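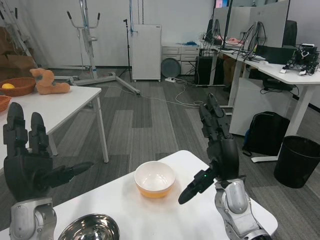
Skokeck Bowls and Baskets
README for the tabletop set, last touched 5 Dec 2019

I started this collection because I wanted a plain set of pictures of household bowls on plain tables, and I couldn't find one where the bowls looked like the ones in my own cupboard. So this is mostly mixing bowls, cereal bowls, the odd basket and whatever else was lying about on the day. The favourite by a mile is the round one with the white inside and the glossy orange-yellow outside, and it sits nicely on a bare white table with a stainless steel bowl nearer the front (the baskets live on the other table, one of them with a yellow fruit in it that I've tagged as "lemon, probably"). Catarina Bettencourt did most of the tagging with me and we argued about that fruit for longer than I'd like to admit.

What you get

There are 2,908 pictures in the full set, in 19 folders. Each folder is one arrangement of the tables, and the folder name is just the order I got round to sorting them in, so please don't read anything into it. The small set, called Tenduver, has 887 pictures and is the one to grab if you only want a quick look. Everything in Tenduver is also in the full set.

Tags are in one plain text file per folder. One line per picture, file name first, then the things on the nearest table, then a semicolon, then the things on any other table. If a bowl is only partly showing it still gets a tag, with "part" after it.

How we named things

Colour was the hard bit! Glaze changes a lot under ceiling lights, and the same bowl can look amber in one picture and nearly yellow in the next. We settled on "orange" for the whole lot, and put the finer colour in the notes column if either of us felt strongly. The inside and the outside get their own colour tags.

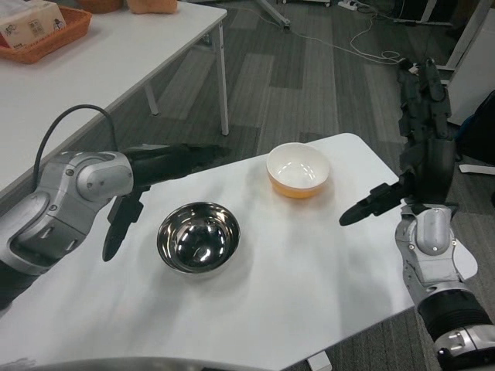
Steel was worse. A polished bowl picks up every light in the room, and in my first go at the tags I had "white patch" down as a thing inside the bowl, over and over. Those are gone as of the July tidy-up, but if you spot one I missed, let me know and I'll fix it. Reflections don't get tagged at all now.

Baskets are "basket" whatever they're woven from. What's in them gets its own tag (fruit, tissue box and so on). Boxes on the floor or against a wall are left out, same with cables.

Things I'd still like to fix

The Masson folder has a few doubles in it. I know which ones, I just haven't had an evening free.

Spelling is Australian, so it's "colour" and "grey" everywhere in the tags. If your script is looking for "gray" it'll come back with nothing, and yes, I've done that to myself.

I'd love to get to roughly 2,000 more pictures with soup bowls and those flat pasta ones, which are badly short at the moment.

Getting it

It's all on the Sendumus share under "bowls". Use it for whatever you like. If you fix a tag, send the changed line to me or Catarina with the folder name, and please leave the file names alone.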